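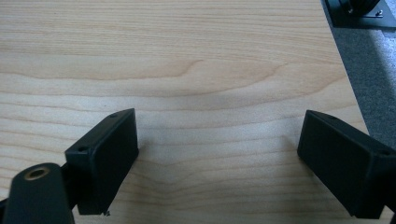 Sofia Bakalis does the open days at Clestik now, and she'd been talking most of the morning by the time I got to her. Voice nearly gone. "Ask me anything, just ask it close." So, the gripper. Hand-held, two black fingers, and when we spoke it was open over a pale wood tabletop with nothing between them but grain. "People want to squeeze it straight away," she said. "Fine by me - that's how you learn what it does."

199 visitors signed in, more than in June. Mostly students, a few parents. What do they ask? "Price. Then jobs. Then wheres the bathroom."

She came over from Cureveo 6 years ago, was meant to stay for one project. Doesn't miss it. "There I wrote reports. Here I get to watch a kid try to pick up a grape."

And does the grape survive? "Sometimes!" Next visit day isnt fixed yet, she says to check the door. Then another group came in and she was off.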